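Chapter 6
Chores and Machines: How Far Have We Come?

A washing machine has done one household job well for decades. It does not carry the clothes to the drum, check the pockets, or fold anything afterward. Those steps are still left to people, and they are the subject of this chapter.

Factories ran into the same split early on. At the Gündoğdu packing plant, a fixed arm moves sealed cartons from belt to pallet all day. The cartons are one size and arrive facing one way. Returned goods go to a side table, where Saadet Uçar and her crew sort them by hand — a bent box, a loose shoe, a bag with something heavy at one end.

Picking up a single object from a flat surface sounds like the easy part. A book lying flat gives two fingers very little to hold. Squeeze it across the covers and it may swing open when lifted. Push it from one side and it slides. A person settles all this by feel, often while looking at something else.

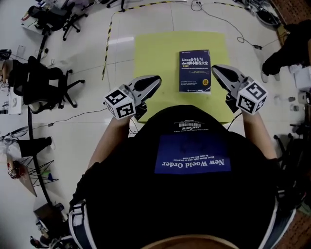
One way to teach a machine such habits is to have people do the task many times with tools shaped like the machine's own hands, and to record how the tools move. Canan Sezer and Alper Gökçe used this method in the Skatent trials. Their system was tested on 100 attempts at clearing a table and finished 79 without help. Most of the failures involved thin or floppy things: envelopes, dishcloths, a plastic folder.

Is 79 a good score? For a research project, yes. In a kitchen it would mean stepping in at nearly every meal. We return to this question in Section 6.4.

Before reading on, choose one chore you did this week and write down every time your hands changed their grip. Keep the list. You will need it for Section 6.1, which deals with grasping.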